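Checking the hand grippers before a drawer session

The Wollatell manual says a pair of hand grippers needs a full calibration every morning. I doubt it. We ran ours for 17 days on one calibration and the jaw readings stayed where they were. What did ruin recordings was dirty marker cubes and cables in the wrong place, and the manual gives those half a page.

Start with the cubes. Wipe every printed face with a dry cloth and look at it under the room lights. Push each cube sideways with your thumb. If it moves at all, tighten the mount and redo the offset, whatever the status light claims.

Next, open and close each gripper slowly and watch the jaw value on the screen. It should climb without jumps. Then do a trial pull on a real drawer, one gripper at the drawer front and the other held lower, with both cubes showing.
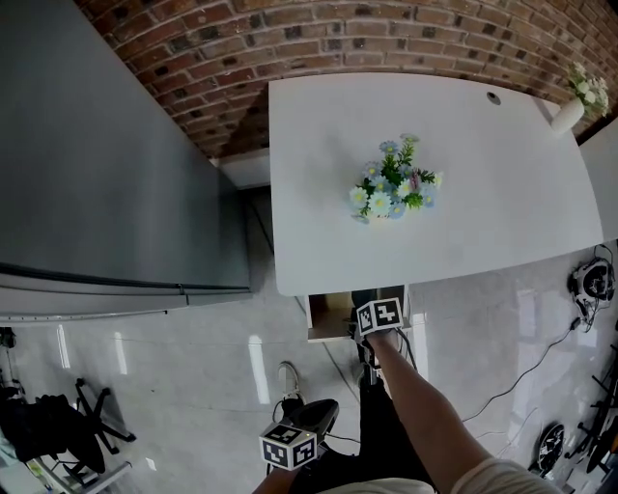 Jinfeng Gu disagrees with me about the calibration and says that 17 days proves very little, as a slow drift would not show up until someone compared the first file with the last. Fair enough. I did compare them and saw nothing, but that was one pair in one room.

Play the trial back before recording anything else. Look for stretches where a cube drops out, especially as the wrist turns. Glossy floors and overhead lights get the blame for this in the Cuvach forum. Try changing your grip first.

Save the trial with the session. Ours is file 452, and I still go back to it when a new one looks wrong.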